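Skeltbridge center adds block table

The Skeltbridge community center has put out a white-topped table for its colored blocks, open to families Thursday mornings.
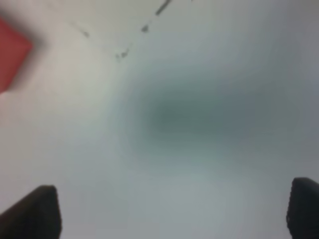
The blocks came from Valach, a local toy shop, and cost the center $70. Children can use them for sorting and stacking in groups of up to 8.

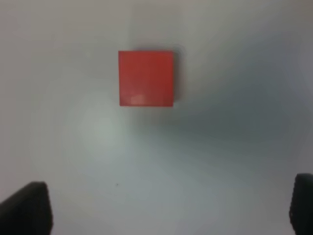 One parent said the red ones were always the first her son reached for. Marker lines on the tabletop are staying for now, the center said.
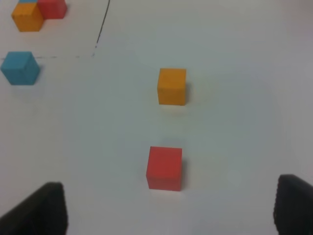

Another parent asked whether a second table could be set up on weekends. The center has not decided.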